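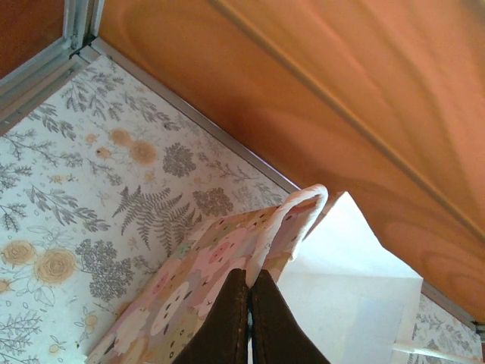 **Trokach Robotics Club: questions we get a lot**

Last edited 5/18/25 by Marlies Rüegg. If your question isn't covered, ask Jomar Marquez, who enjoys email more than I do.

**What is the club working on?**

The bakery task. Bread and pastries go from a tray into a paper bag, and two robot arms do the handling. It sounds like a first job for a teenager, and most of us are teenagers, so we felt qualified.

**Do I need to know how to code?**

No. You need to be willing to sit next to someone who does and ask why the arm did that. They will often not know either.

**Why paper bags?**

The Druvska challenge rules say paper bag with handles, so paper bag with handles it is. Paper creases and folds over, and it closes itself at the worst moment. A bin would be much easier – we have written to the organizers about bins. They sent us the rules again.

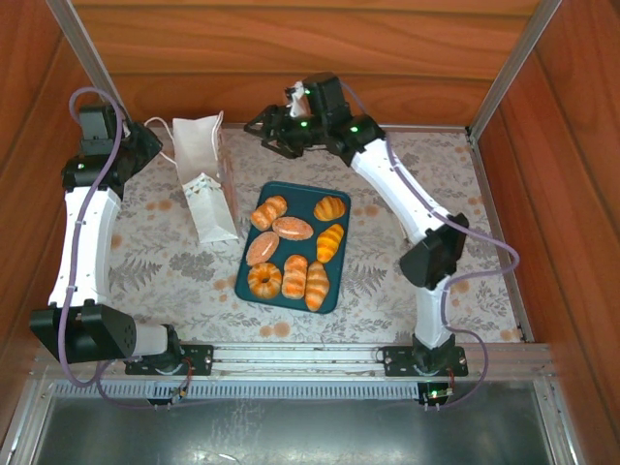
**Can I eat the croissants?**

Please don't. The bread set is club equipment and goes back in the Younis cabinet after every session. Bring your own snacks and keep them away from the arms.

**How is a run scored?**

The Druvska sheet gives each team 20 minutes and 2 restarts. You get points for every piece in the bag, and you lose some if the bag tears. Style is not scored, which has helped us.

**What is Dralus?**

Our logging script. It saves every practice run with a note on what went wrong. There are 144 runs in it so far, and the most common note is "bag." Please write longer notes than that. 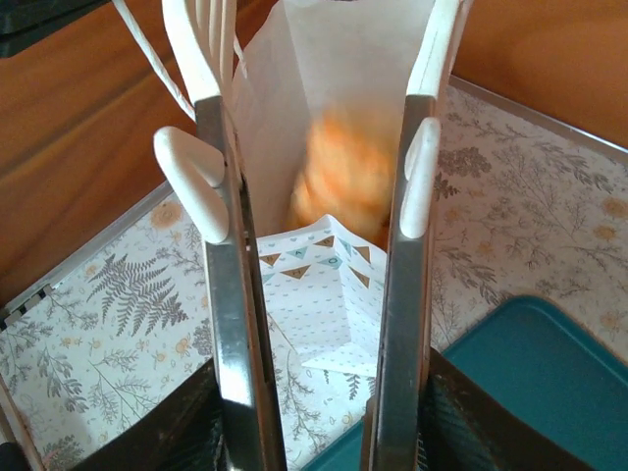 **Who gets to drive the arms?**

Everyone, in turns, after the safety talk. The talk is short. Hair tied back, sleeves up, hands out of the enclosure when the power is on, and one person always within reach of the stop button. That person is not also on their phone.

**When can I join?**

New members start in September. You can sit in before then if you email first and can stand hearing people argue about grip width.

**Is there a fee?**

No, but we do accept paper bags. Small ones, with handles, please.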